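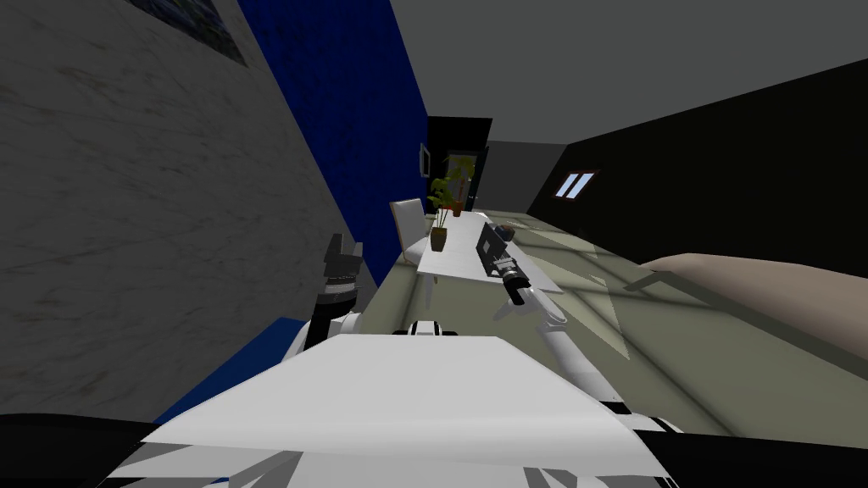

Two arms, open gripper on the left (render)

Feltomau paper dropping its print day, anyone buying the explanation?

inkstained_wretch
So the Troltbridge daily is cutting the Monday print edition starting in November. The publisher's note says readers "have already moved online" and that the newsroom will be "better resourced" as a result. I've read that sentence four times and I still can't find the resources in it. Has anyone seen an actual number?

pressroom_ghost
No number. Feltomau did the same thing at the Fotiscombe paper and said the same thing, almost word for word. The newsroom went from 27 people to whatever it is now, and the web version runs wire copy until lunchtime.

marginalia
Where are you getting 27? I'm not saying it's wrong, but that figure gets repeated here a lot and I've never seen a source.

pressroom_ghost
Staff page before the sale. They took it down afterward, make of that what you will.

marginalia
So a staff page that may have included freelancers and ad sales. OK.

coldtype
I'll be the unpopular one. Monday is a thin paper. It has weekend scores and a page of notices, and hardly any ads. If you had to lose a day I'd lose that one too. Printing at the Hamdan plant and trucking it over can't be cheap.

inkstained_wretch
Fine, but then say that. "Monday loses money" is a sentence I could respect. And is the subscription price going down? I called and was told it "remains unchanged to reflect the value of the full digital experience."

coldtype
Yeah, that part stinks.

slow_sunday
My mother gets it delivered and doesn't own a computer. Nothing in the note for her except a link.

bylinebandit
400 subscribers canceled in Fotiscombe the first month, or so I heard from a carrier. Feltomau called the changeover "smooth."

marginalia
Heard from a carrier.

bylinebandit
Who else would know? The company won't tell you.

marginalia
An audit statement would. They have to run the ownership and circulation notice in the paper once a year. I'd wait for that before passing the 400 around.

coldtype
Agree with marginalia. I don't trust the publisher's version, but I don't trust the carrier's either.

pressroom_ghost
You two can wait. My bet is another print day goes within 3 months and the note has the same headline.

inkstained_wretch
I've emailed the editor asking whether any of the savings go to reporting jobs, and how many. Will post the reply if I get one.

slow_sunday
Ask about the obituaries too please. Do the weekend ones run Tuesday now?

inkstained_wretch
Added, sent a second email.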